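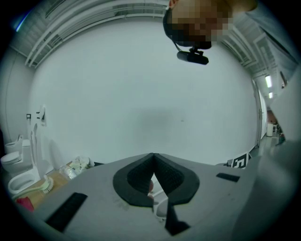
Figure 4. Two toilets near the left wall, the farther one with its lid up; doorway to the hallway on the right.

Section 4: Fitting the Seat and Lid

By now you should have the bowl set, leveled, and bolted down as described in Section 3, and you deserve a cup of coffee. The seat and lid are the friendly part of the job. Allow 45 minutes for your first one, and don't be discouraged if it takes the whole of that — the second always goes faster, and if you're doing two toilets in the same room (as many of our Morris customers do) you'll have the knack of it before you reach the second bowl.

Before you start

Clear yourself some floor. You'll be kneeling on both sides of the bowl and reaching underneath it, so move the trash bin out into the hallway and keep the doorway open for light. Lay an old towel where your knees will go. Stand the new lid upright against something steady, well away from your feet, and leave its film on for now.

You will need:
The seat and lid, already joined at the hinge
The small cardboard box of fittings
A Phillips screwdriver
A soft cloth, slightly damp

CAUTION: Do not use a power driver on the hinge bolts. They are plastic, and a driver will strip them or, worse, crack the china around the bolt hole. Cracks of that kind are not covered by the warranty.

4.1 Unpacking the fittings

1. Hold the small box over the towel and open one end only. The washers are light and like to roll.

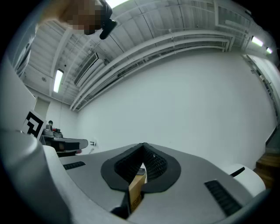

2. Tip the contents gently into your palm and sort them by kind: bolts, rubber washers, plastic wing nuts, and hinge caps. You should have a matching pair of each. If you're short a piece, please don't borrow one from another model, even if it seems to fit. Write to the parts desk in Rorville and ask for fittings pack 63.

3. Flatten the box and slip it inside this manual. The bolt spacing guide is printed on the inside, and you'll be glad of it if you ever replace the seat.

4.2 Attaching the hinge

4. Wipe around the two holes at the back of the bowl and let the china dry completely.

5. Push a rubber washer up the shaft of each bolt until it sits snug under the head.

6. Lower the seat and lid onto the bowl together, closed, and line up the hinge plates with the holes. Drop the bolts through.

7. Reach underneath and spin on the wing nuts by hand, just until they touch. Leave them loose.

8. Slide the seat forward or back until the front edge follows the rim of the bowl. Take your time here, and step back to the doorway for a look from standing height. Small errors that you can't see from your knees show up very well from there!

9. Tighten each nut a half turn at a time, going back and forth between them. Stop when the seat no longer shifts under your hand. Snap on the hinge caps.

NOTE: On the Sinthorpe model the caps go on before the bolts are tightened. See the separate sheet.

4.3 Checking the lid

10. Peel off the film and raise the lid all the way. It should stay up without being held. If it leans forward, check that the bowl isn't sitting too close for the lid to pass upright, then move the hinge back a little and tighten again.

11. Lower the lid to a 60 degree angle and let go. A Plutau soft-close hinge will take it the rest of the way down quietly. The hinge is rated for nearly 2,000 closings before it may need adjusting.

12. Check the nuts again after a week of use, and give each a gentle quarter turn if it has worked loose.

Section text revised 8/2/24 by Baltasar Campos. Continue to Section 5, Cleaning and Care.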